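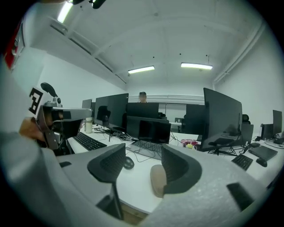 At the desk

Print this page | E-mail this page

The Vonari Goal Workbook
Published by Zernitz. Written by Magdalini Liapis.
Softback, undated, 26 weeks. Price £20 including UK postage.

We sell very few self-improvement products, and we turned this one down the first time it was offered to us. The sales sheet promised that readers would "unlock the income they were born to earn". I don't know what income anyone is born to earn and I doubt the person who wrote the sheet did either. The workbook itself has no such line in it, so we read it again, tried it among ourselves, and decided to stock it with our own description in place of the publisher's.

What it is

It is a book of ruled and printed pages in which you write down something you want to get done over half a year, and then check each week whether you did any of it. There is a short introduction, which you can skip. After that come the weekly spreads, a longer review every fourth week, and some blank pages at the back for whatever you like. The weeks carry no dates, so a bad month doesn't leave you with a string of unused pages staring at you, and you can start in October as easily as in January.

Each weekly spread asks the same four questions:

What did you say you would do?
What did you do?
What got in the way?
What will you do next week, and when?

The third question has the largest space, and I think it's the most useful part of the book. Most goal planners I have seen give you a whole page for your dream and a thin strip for the reasons it didn't happen. Liapis does it the other way round. After a couple of months you can leaf back and see that "too tired" turns up every week you worked late, or that "waiting to hear from the bank" has been your excuse since the beginning.

What it won't do

It won't make you rich. It won't find you customers, get you promoted or put things right with your husband or wife. If your trouble is that the rent is more than your wages will bear, a workbook is the wrong thing to spend £20 on, and you would do better to see a free debt adviser first. We would like you to keep the money in that case.

It also won't tell you whether your goal is a good one. Thodoris Deligiannis, who tests things for us, used his to plan a sideline in refinishing furniture. He filled in every week faithfully, hit nearly all his targets and lost money on it. The book had nothing to say about that, because there is no page in it where you add up what you have spent. We asked Zernitz whether they'd put one in the next printing and were told it was "under consideration". I wouldn't wait for it. Use one of the blank pages.

The claims on the cover

The back cover says the method was "tested with 1,702 achievers". We asked what that meant. The answer, when it came, was that 1,702 people had downloaded a free sample of the first few pages. Nobody at Zernitz could tell us how many had filled them in, how many had carried on, or what happened to the ones who gave up. A download isn't a test. We asked for the wording to be changed and it may be by the time your copy reaches you, but the present stock still carries it.

The cover also mentions "the science of momentum". There are no references in the book and I could find no account of what science was intended. The weekly check is a sensible habit and doesn't need the help.

How it's made

The paper takes a fountain pen reasonably well, with a little showing through from a broad nib. The binding is sewn and opens flat after some persuasion. The cover marks easily. Iason Gkikas carried his about in a rucksack and the corners had gone soft well before he reached the end, though no pages came loose. There's no elastic strap and no ribbon, and I missed the ribbon.

It's larger than it looks online. If you want something for a coat pocket, choose something else.

How we used it

Four of us tried it. Two finished. Leszek Jabłońska stopped after the second review and said he got the same good from a cheap exercise book with the questions copied out on the inside cover. I have no answer to that, and if you have the patience to rule your own pages you should do the same. The questions are printed further up this page and you're welcome to them.

The two who finished both did the weekly page at a fixed time and kept it short. The introduction suggests lighting a candle and setting aside an hour. I did mine with the kettle on.

Do you need the extras?

Zernitz also offer the Athanasiadis Audio Companion and a set of Zodier stickers. We have listened to the audio. It is mainly the introduction read aloud over slow piano, with a long section on picturing yourself at the top of a staircase. We don't stock it. We don't stock the stickers either, but they are harmless, and if coloured dots get you to open the book then they may be worth having.

There is an online membership too, sold through a card tucked inside the back cover. It renews by itself. Read the terms before you give them a card number. The workbook is complete without it.

Ordering and returns

Add the workbook to your basket in the usual way, or ring us if you would sooner pay over the telephone. Orders placed before noon normally go out the same working day. If you don't like it, send it back unwritten within the period given on our returns page and we'll refund the full price. We can't take back copies that have been written in, even in pencil.

Schools and job clubs sometimes ask about a discount for several copies. There is a small one. Write to Chrysanthi Tzanetos at the shop address and say how many you need. Before you order a boxful, I'd suggest buying one and seeing whether anyone uses it past the first month.

Customer comments are open for this product. We publish the poor ones as well, provided they're about the book.

This site uses cookies to remember your basket. By carrying on you agree to this. Cookie settings

Contact us | Copyright Chrysanthi Tzanetos and contributors. All rights reserved. | Back to top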